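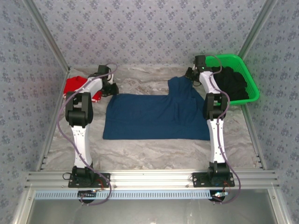
Last changed: March, by Archana Yadav

Speaker notes: Gathering Examples for Cloth Handling

Slide 1. Good morning. On behalf of the Wekerow program, thank you for attending. My remarks concern how the laundry examples are gathered, and what is asked of the people who gather them. Training results will be presented by Mamta Tomar at 11:15.

Slide 2. The task is spreading and folding. Two arms work on a single large cloth, with other garments kept at the sides and in a basket. (Pause here. Point out the bunched part of the blue cloth at the back right.) Fabric seldom lies the same way twice, and the collection plan must allow for that.

Slide 3. The present set holds 600 recorded attempts. Of these, 229 include a correction made by the operator partway through. We keep them. An operator who loses a corner and takes hold of it again has supplied something the system will need.

Slide 4. Each operator works for 75 minutes and then rests. Starting positions are drawn from a list prepared by Emiko Miyazaki, and operators are asked not to tidy the cloth beforehand. Every attempt is labeled by 3 reviewers – they do not confer until all labels are in.

Slide 5. Views from the wrist. These are stored together with the wide view and on the same clock. At close range there may be little to see beyond a rim, a fold of dark fabric and the fingertips, so reviewers should read both views before marking a grasp. 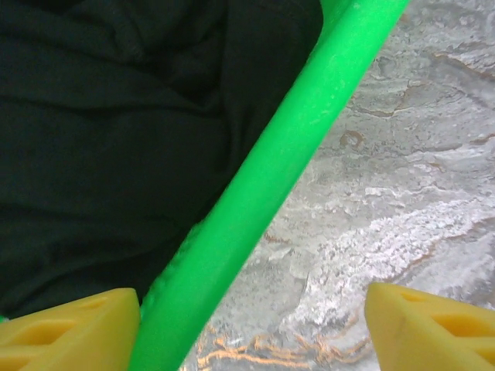

Are failed attempts removed from the set?
They are kept and labeled as failed, and the training team decides how each group is used.

Slide 6. Next steps. The Destitz site will begin with the same written instructions. Questions on access should go to Shivam Garg.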